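Where Does It Go? Trash Sorting in Two Dorms
Project report, Fleury and Skolier halls
August 27, 2019
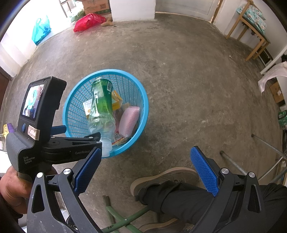
Our question was pretty simple. Do people recycle more if the recycling bin is closer to their door? Skomuldale charges the college by weight for landfill pickup, so there is a money side too, but we mostly cared about habits.

Method. 2 dorms, same floor plan, same number of kitchens. Fleury kept its bins in the basement like always. Skolier got a recycling bin on every landing, next to the stairs. Ran it for 2 weeks. Everything that came out got sorted by hand on a tarp behind the loading dock (gloves, masks, bad smell) and logged by item. Anything smaller than a bottle cap was skipped.

Results. 1,280 items logged from Skolier, 2,000 from Fleury. Fleury has more residents so don't compare those directly, look at the shares. Skolier put a bigger share of its bottles and cans in recycling. Paper barely moved. Cartons were a mess in both buildings -- people don't seem to know what they count as, and the Wosovard hauling guide says one thing on page one and another on the back.

Bedroom trash was the weak spot. Plenty of clear drink bottles in there with snack wrappers, even on landings where the bin was a few steps away.

Problems. Move-in week was in the middle, lots of cardboard. One bag from Fleury ripped and got mixed in with the next one, we left both out. Also we didnt weigh anything, which we should of.

Next. Repeat in September with a scale, and put a carton sticker on the bins -- if Wosovard can tell us which rule is right.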